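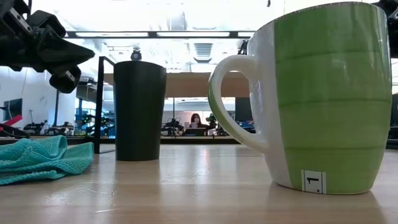
Ranura shelf set, v2
README, last touched July

Two-arm tabletop data for putting cups and mugs up on a low shelf. Goes with the view dropout work (Zou and Fedoruk). If you only want the numbers skip to Results. If you're loading the files for the first time please read Known problems before you email us.

What's in it

3,000 teleoperated episodes, all on the same table, all with the same shelf. Each one has:
- joint positions and gripper opening for both arms
- commanded actions, same rate as the joints
- video from every camera, fixed ones and wrist ones
- a short text instruction ("put the black cup on the shelf, left end")
- an outcome tag, set by hand after watching the episode

100 start layouts are held out for eval. Don't train on them. They're in their own folder so you have to try pretty hard to do it by accident, but somebody did with v1.

Objects are everyday stuff. Black cup with no handle, a green and white mug, a clear one, a teal cloth. The cloth is never in the instruction. It's clutter, and it gets moved and re-crumpled between episodes so the policy can't use it as a landmark. Early on it did excatly that.

Setup

Arms mounted on opposite sides of the table, shelf toward the back, objects start out front. Table is light wood and so is the shelf top, on purpose — from overhead the board edge is hard to find and that's the case we care about. Either arm may do the placing. Handovers are allowed but operators were told not to go looking for them.
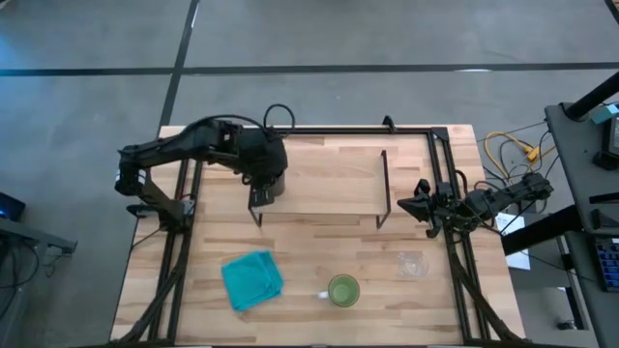

Method, short version

Policy gets all the views during training but we drop whole cameras at random, per episode and not per frame. Per frame dropout just taught it to remember the last good frame. Per episode means it has to learn to place from whatever it's been given.

Then the part that's new in v2. A low fixed view sees the shelf from the side, so height over the board is easy to read there and nearly useless from above. We train a small head to predict clearance (gripper to board) from any subset of views, with the low view supplying the label. Low view can then be taken away at test time. The head stays in, its output goes to the action decoder as one extra token.

Warmup is 3,000 steps with no dropout at all. Shorter than that and the clearance head collapses to a constant. Longer didn't seem to matter, we didn't sweep it properly.

Baselines
- Kobzar: same backbone, all views, no dropout, no head
- Bellex: dropout per frame, no head
- ours: dropout per episode plus head

Results

Run on the held-out layouts, same start positions for each method, operator resets from an overlay. Success means the named object is upright on the board, gripper open, nothing else knocked over.

With every camera on, the three are close and I wouldn't read much into the order. Low view off is where they split. Kobzar comes in too low and bumps the front edge of the board, or stops high and lets go. Bellex hesitates, then mostly does the same. Ours keeps its approach height and loses a bit of accuracy left to right. Full tables are in results/, per object.

Clear mug is the worst object for all of them. The clearance head isn't the issue there, it's the grasp. Seeing through it to the background throws the wrist views off and the fingers close beside the handle. Cloth near the handle makes it worse.
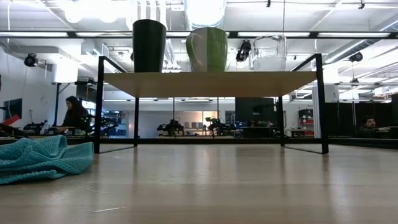

Fig. 2. Low fixed view, black cup, green and white mug and clear mug on the board. This is the view that gets dropped.

Known problems

- Background is a working lab. People walk through, sit down, lights change. We left it all in. Mask it if you need to, masks are not provided.
- Overhead lights reflect off the tabletop in the low views. Colour balance drifts over a long session.
- Left and right in the instructions are from the overhead view. Some early ones got labelled from the low camera instead, the ones we found are fixed, there are probaly more.
- A few episodes have a wrist stream that starts late. Flagged in the index, column late_wrist. The Darnier loader skips them by default, ours doesn't.
- v1 checkpoints won't load. Action order changed. Sorry.

Who to ask

Chunhua Zou for the clearance head and training code. Fedir Fedoruk for the rig, calibration files and anything to do with the outcome tags. Calibration is per session so grab the matching one, the folder names line up.

To do: upload the raw wrist video, fix the plot script, write down how the overlay reset works.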